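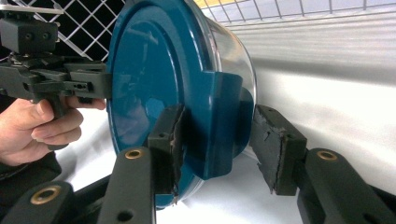
The Lorkton 51 is a round storage canister for dry food, made for people who buy in bulk and want to see what they have left. The body is a clear cylinder and the lid is solid color, so the contents stay visible from the side while the top is easy to spot on a crowded shelf. The one in the photo has the teal lid in a gloss finish, with the rectangular tab that stands out from the rim. The tab is molded in the same plastic as the lid and has rounded corners. It gives you something to take hold of when you open the canister, and it is large enough to use with a kitchen glove on.

Item number: 1204
Range: Lorkton round canisters
Lid color: teal
Body: clear plastic
Shape: cylinder
Capacity: 1000 ml
Sold: singly, lid included

What it holds

At 1000 ml the canister suits rice, lentils, oats, ground coffee, sugar and short pasta. Long spaghetti will not fit standing up – for that, see the Arnham tall jar on the dry goods page. Flour is fine, but a full bag may need two canisters, depending on the size you buy. We do not recommend this canister for soup or anything else you plan to carry around. The lid is made for shelf storage and is not sold as leakproof.

Labels

The lid is plain, so most customers put a label on it if the canister is going in a deep drawer. On an open shelf the label usually goes on the side. Paper labels leave some glue behind on clear plastic. Soak the canister in warm water first and rub the glue off with a soft cloth. The Starham label set, item 302, peels off clean and can be written on with a grease pencil.

Cleaning

Wash the lid and body by hand in warm water with dish soap. Do not use steel wool or scouring powder. Both will dull the gloss on the lid, and fine scratches show up more on the clear body than you might expect. Dry both parts fully before refilling, and leave the lid off overnight if you can. Keep the canister out of the oven and the microwave.

Replacement lids

Lids can be ordered separately. Quote the item number and the word "lid" in the order notes. Lids from the older Bennani canisters look much the same but have a different rim, and they will not seat properly on this body. If you are not sure which one you own, send a photo of the rim to Hala El Khatib in customer service before ordering.

Ordering

Single canisters ship in a padded box. Shops and cafes that need a full case should contact Anas Alaoui for a quote, as case orders are packed to request and take longer to leave the warehouse. Unused canisters can be returned within 51 days. Please send the lid and body back together – we cannot refund one without the other.

Page updated 2/3/19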